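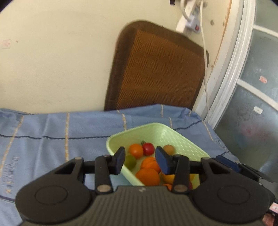
Hi Mareike,

Well, June has been a good month for the Trillance mixtape series! The grant has now paid for 20 episodes, and the one on eighties drum breaks has easily been our most popular so far (it passed 500 plays before the second half was even up, which I'm still grinning about).

Lu finished cleaning up the old radio tapes. Two of them were too far gone to use, sadly, but the freestyle session from the Coner nights sounds lovely now, crackle and all. We've split it into two parts as the original host talks for ages between verses and I couldn't bear to cut him.
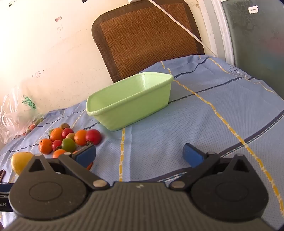
The cassette run is a bit behind. We ordered 100 from Clondus and the first sleeves came back with the track list in the wrong order, so they're reprinting at their own cost. I've moved the launch back to the end of next month and told the shops.

Money is mostly fine. We spent less on studio time than I'd planned and more on clearing samples, and I'd like to move £100 from one to the other if you're happy with that? The spreadsheet is in the shared folder, second tab.

Still to do: the interview with the scratch crew, the sleeve notes (mine, late, sorry) and a proper answer from the record library about borrowing their flyers. I'll chase them again this week and let you know what they say.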